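分类：堂区传播 / 新媒体事工 / 操作指南

十月 · 文：Veikko Laaksonen

给堂区做一份真正有人读的电子周讯

我在霍内克（Horneck）堂区管周讯已经第三年了，越做越上瘾！刚接手时，它就是一份塞进邮件附件的四页文档，字小得要命，弥撒时间藏在第三页。现在每期寄给3,487个邮箱，连搬去外地的老教友都会回信，问圣诞马槽今年摆在哪一侧。下面是我每周的做法，照着走一遍，一个晚上就能出第一期。

第一步：先定栏目，再找内容

我们固定六个栏目：本主日读经提要、礼仪时间、代祷意向、堂区消息、慕道班与主日学、一段教宗文告或圣人语录。顺序不要轻易改，读者习惯了以后，手指一滑就能找到自己要的那一段。

读经提要写两三句就好，点出福音的章节和一个可以带回家默想的问题。我常常在周三晚上先把三篇读经念出声来，再动笔，句子会顺很多。

第二步：收稿

给各善会一个截稿时间，我们定在下午6点，过时的稿子留到下一期。请大家直接把文字贴在邮件正文里，写清楚四件事：什么活动、几点、在哪里、找谁。圣母军、歌咏团和青年组的来稿格式各不相同，我做了一个小表格给他们填，来回追问少了一大半，太省心了！

代祷意向要特别小心。病人的姓名和病情，一定先得到本人或家属同意才登。没有把握的时候，只写圣名。

第三步：排版

我用的是Cedeck，模板简单，手机上看着也清楚。正文字号设为18，标题22，行距放宽一点，年长的教友会感谢你的。每段不超过四行，礼仪时间单独成块，时间写在前，地点写在后：

9:00 主日弥撒，圣堂
10:30 慕道班，Moser厅
18:00 明供圣体，小圣堂

配图一期一张足够，宽度和正文对齐，文件压小再上传。乡下信号弱，图太大，信还没打开人就走了。

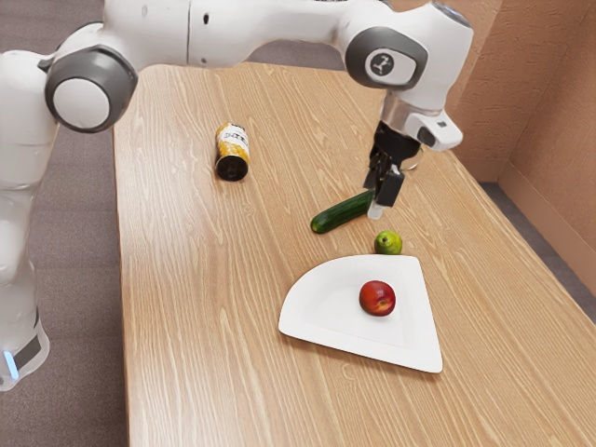
第四步：校对

把稿子打印出来，用笔一行一行地划。重点看这几处：

– 圣人庆节的名称和礼仪颜色，对照当年的礼仪历
– 读经章节，尤其是“格前”和“格后”、“得前”和“得后”
– 神父和修女的称呼
– 所有链接，每一个都点开试
– 奉献账号，逐位核对

我吃过一次亏，把“追思弥撒”打成了“追思弥散”，本堂神父笑了一个月。从那以后，标题我都请别人再看一眼。

第五步：寄出

先寄一封给自己，在手机和电脑上各看一次。主题行写得具体些，“堂区周讯”四个字很容易被略过，“将临期避静开始报名，另附本周弥撒时间”就好得多。我们试过早上寄，也试过晚饭后寄，还是晚饭后回信的人多。

名单要守规矩：只寄给自己登记的人，每封信末尾都留退订链接。有人退订就让他退，别去追问。群发时千万别把所有地址放进收件人栏！

第六步：别忘了不上网的人

同一份内容另存成单面A4，字放大，放在圣堂门口的圣水池旁边。探访病人的送圣体员也可以带几份去。邻近的博内森特（Bornesent）堂区更进一步，请青年把周讯录成语音，在电话里就能听，我听完立刻想学。我们打算从将临期开始试，先录读经提要和礼仪时间，长度控制在6分钟以内。

常见的小麻烦

稿子太多怎么办？先登有日期的，没有日期的往后排。稿子太少呢？去翻堂区老档案吧，一段建堂时的旧事，常常是那一期回信最多的内容。

中文标点在某些邮箱里会变成乱码，保存时选UTF-8编码就行。如果读者说收不到，请他看看垃圾邮件夹，再把堂区的地址加进联系人。

相关文章
· 主日讲道录音：一支话筒怎么摆
· 堂区网站首页该放哪些东西
· 用聊天群组带领玫瑰经的几点经验
· 给主日学老师的照片使用同意书范本
· 将临期每日短讯写作入门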